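Clarnness 双臂工作台装配手册
第四节 上电与递瓶调试

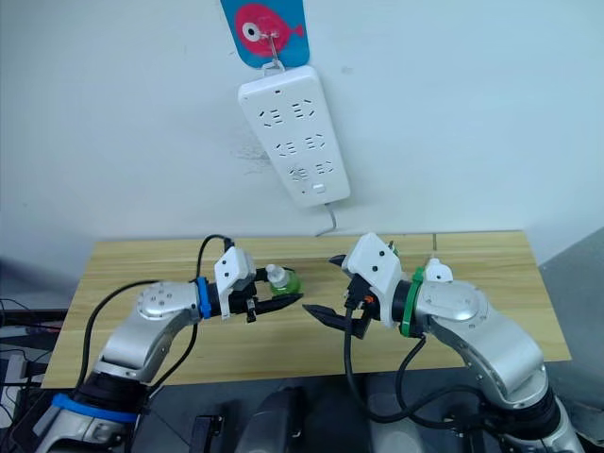

清迈，2019年11月11日

到了这一节，两条手臂终于可以一起动起来了！我们在共享工坊里把这套流程反复跑了很多遍，第一次看到左臂把瓶子稳稳递给右臂的时候，大家真的都喊出声来。请先完成第三节的底座固定，再往下做。

4.1 开始之前

左臂缠蓝色标记带，右臂缠绿色标记带，配置文件里也用同样的颜色命名（blue / green）。颜色请不要对调，Pliline 控制程序就是按这个名字找手臂的。

插排挂在墙面的挂钩上，电源线沿墙垂下。选挂钩时看一下承重，贴好以后静置一晚再挂东西。

练习用的物件选带盖小瓶就好，我们用的是一瓶绿色液体，白色瓶盖，颜色显眼，在浅色木纹桌面上很容易认出来。

4.2 上电

1. 按下两条手臂的急停按钮，确认都处于锁定状态。
2. 检查夹爪后方的黑色线缆。腕部转动时线缆要有余量，又不能垂到桌面上。
3. 打开插排开关，等控制盒自检，需要40秒。
4. 先松开蓝臂的急停，再松开绿臂的。
5. 在终端输入 home both，手臂会慢慢回到起始位。

注意：回零过程中双手离开桌面。手臂走得慢，力气可一点都不小。

4.3 单臂夹取

1. 把小瓶横放在桌子中间，瓶盖拧紧。
2. 速度上限设为 31，夹持力设为 2。
3. 用示教模式把蓝臂带到瓶子旁边，让夹爪保持水平，记录这个点，命名为 pick_a。
4. 执行 close blue。夹住后轻轻推一下瓶身，不滑就可以继续。
5. 如果瓶子打滑，夹持力每次只加一格。塑料瓶很容易被捏扁，别心急。

4.4 双臂交接

1. 蓝臂夹住瓶子，移到交接点 meet，夹爪朝右。
2. 绿臂张开夹爪，朝左对准瓶子，停在离瓶子稍远的位置。
3. 把绿臂的接近速度设得比蓝臂更低，然后执行 handover。
4. 绿臂合拢之后，程序会等待 400 毫秒，蓝臂再松开。这个延时是 Surachet Nuchit 一点一点试出来的，建议先别改。
5. 交接完成后，两臂各自后退，输入 save 保存整段轨迹。

小心：两个夹爪的指尖在交接点离得非常近。第一次运行请一只手放在急停上，用单步模式走完全程。

提示：绿臂总是偏一点点？多半是两个底座的间距和配置里写的不一样。重新量一次，改 base_gap 这一项，再从 4.3 的第3步做起。Mayuree Thongdee 在附录里放了一张很好用的对位纸样，打印时记得选“实际大小”。

4.5 关机

1. 取走瓶子，输入 park both。
2. 手臂停稳后按下急停，先蓝后绿。
3. 关闭插排开关。

跑通以后，欢迎试试别的瓶子、盒子，甚至毛绒玩具（软的东西特别好玩！），也欢迎把轨迹文件传到 Jia 共享目录里。下一节讲腕部相机的标定。

本网站使用 Cookie 以改善您的浏览体验。继续浏览即表示您同意我们使用 Cookie。　接受　|　管理设置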